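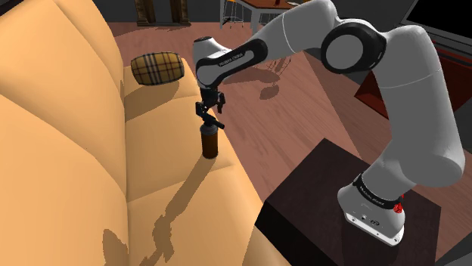
We search two persons to help with our home robot build, which we call Fudus. The work is in the shared workshop in Lerkport, evenings from July, 9 hours per week. At the moment we do everything in simulation: the arm stands on a dark table beside an orange sofa and holds a small brown bottle by its black top. You should know some Python and have patience with grippers that miss.

Pay is 200 per week, plus 40 for travel. Beginners are welcome. Please write to Trultitz, the workshop desk, and tell us what you have built before.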